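### 4.2 Comparing the two finger designs

We were delighted by how much a small change in finger shape did for the sorting task. Both designs, which we call Orska and Vanby, were printed in white plastic and fitted to the same arm with the same controller. Each one got 30 trials. A trial starts with one blue cube in the metal tray and counts as a success when the cube rests in the blue-rimmed bowl within 20 s. The red-rimmed bowl is the wrong choice, and a cube left there scores zero.

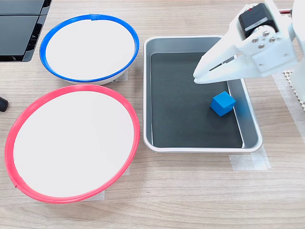
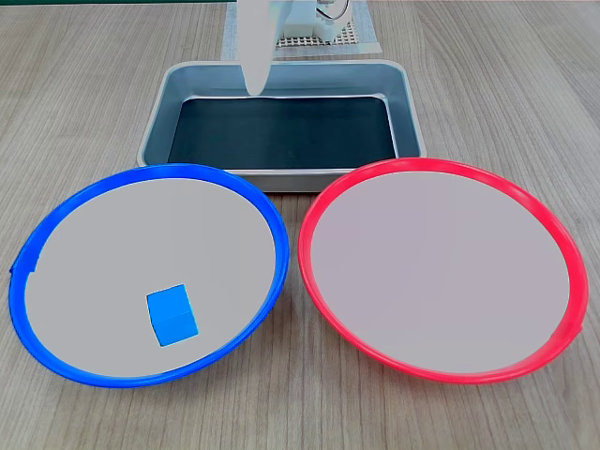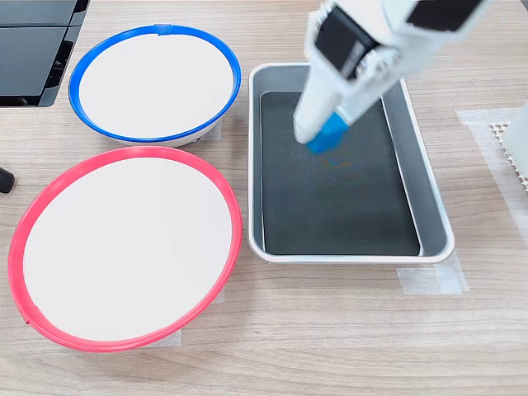
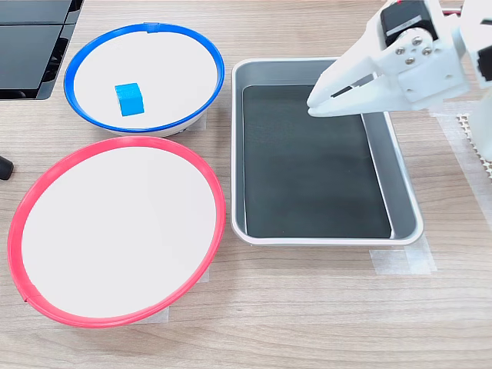

**Figure 3.** The sorting workspace at four moments. First: gripper above the tray, cube on the dark liner. Second: second view, cube inside the blue rim. Third: the arm reaching down into the tray. Fourth: cube in the blue-rimmed bowl, fingers over the tray.

Over both sets, 51 trials ended in success, and only 2 cubes went into the wrong bowl. Most of the other misses happened close to the sloped walls of the tray, where the wider Vanby tips had little room to close. The slim Orska tips did very well there! Canan Eren also repeated the wall cases with the Altıntaş controller and saw the same pattern, a result we find really encouraging for the tests planned in July.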